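Diary > July > Monday

Morning

Up at 8. Cloudy, no wind. Walked to Dretavgate for fruit before it got busy and came back the long way, past the school. The phone says 3,913 steps there and back, which seems low to me, but I had it in my bag for part of it.

Jardine had oranges and mandarins in. I bought both. They also had water chestnuts, which I haven't seen there since the winter, so I asked for 300 grams and the girl put in a couple extra. No decent bananas. The grapes were going soft, so I left them.

Everything got tipped out on the leaf-print cloth when I came in. I wanted to go over it all before it went in the blue basket, after last week, when one bad mandarin at the bottom spoiled two others. Oranges to one side, and the water chestnuts still with their dried tufts on. I'll peel those tomorrow. 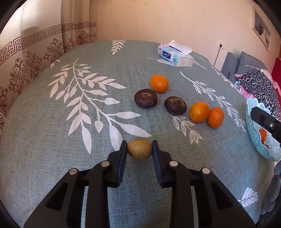 Ailsa Kinnear thinks water chestnuts should go straight into a bowl of cold water in the fridge, peeled or not, and that mine always turn because I leave them sitting out. She told me so on the phone at 11, and then told me again before she hung up. I said I would do it this time.

We also talked about the basket. She puts a paper towel in the bottom of hers. I don't, because the holes let the air through, and I like being able to see what's in there.

Filled it slowly. An orange, the kiwi, the small red one. I kept a mandarin out on the cloth for later. The tissue box can stay where it is for now — I have sneezed all day and there is no point putting it away.
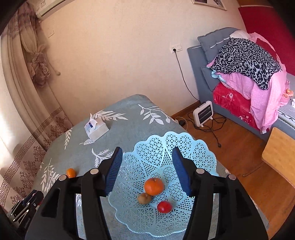 Evening

Ate the mandarin after dinner. Good, a bit sharp, plenty of juice. Wiped down the counter and took the peel out.

Restura called about the chair and say it will be another week. That makes almost a month. I wrote it in the book this time so I have the date if I need it.

The water chestnuts are in cold water. Need to buy rice, dish soap and stamps. Bed early.

Comments (3)

Zamport: Change the water every day or they get slimy. I slice mine thin and fry them with snow peas.

Unnamed reader: Do you keep kiwis in with oranges? Mine stay hard for ages unless I put them next to an apple.

Zamport: Same with mine. A paper bag works too.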